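Flilby sorting hall

The Flilby sorting hall is a workplace of the returns company Rollov, located in the town of Arkel. It handles small personal goods which customers send back or which are found in trains and hotels. The hall is known in the region mostly for its change from hand sorting to partly automated sorting, which started in February 2016.

History

Rollov rented the building from the furniture maker Strickland, and the floor and many tables come from that time. In the first years all objects were picked up, checked and packed by hand. Workers stood at long tables and changed places every 2 hours. On a usual shift the hall handled 371 objects, and complaints of pain in wrist and shoulder were common.

The first robot arms were placed at the end of the packing line. They could lift boxes well but had difficulty with small objects of irregular shape, such as keys, cases and chargers. For this reason the company began to record how its own workers take hold of such things, using hand-held grippers with the same soft fingers as the robots have.
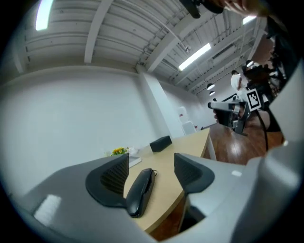 Hand-held gripper with ribbed finger pads at a black object on a light wooden table. A second gripper, with a square marker, is held up at right.

Work with the grippers

A worker holds the gripper by hand and moves it to the object as the robot should do later. The fingers are soft and bend around the object, so less force is needed. Each recording is short, and the same object is taken many times from different directions. Recording is done in turns with the ordinary sorting, and no worker does it for a full shift — this rule was asked for by the employees.

Effects on employees

After the change the hall could handle up to 430 objects in a shift. The number of jobs stayed the same, but the content of the jobs became different. 10 workers were trained to prepare and check recordings, and they receive a higher wage. Others now watch the robot arms and take out the objects which the arms cannot hold.

Opinions among the staff are divided. Older workers report less pain, but several of them find the watching tiring and say that they talk less with each other than before. There was also a dispute about whether the recordings may be used to compare the speed of workers. An agreement signed on Nov 4, 2018 forbids such use — it also says that recordings are stored without the name of the worker.

See also

Returns handling
Soft gripper
Work rotation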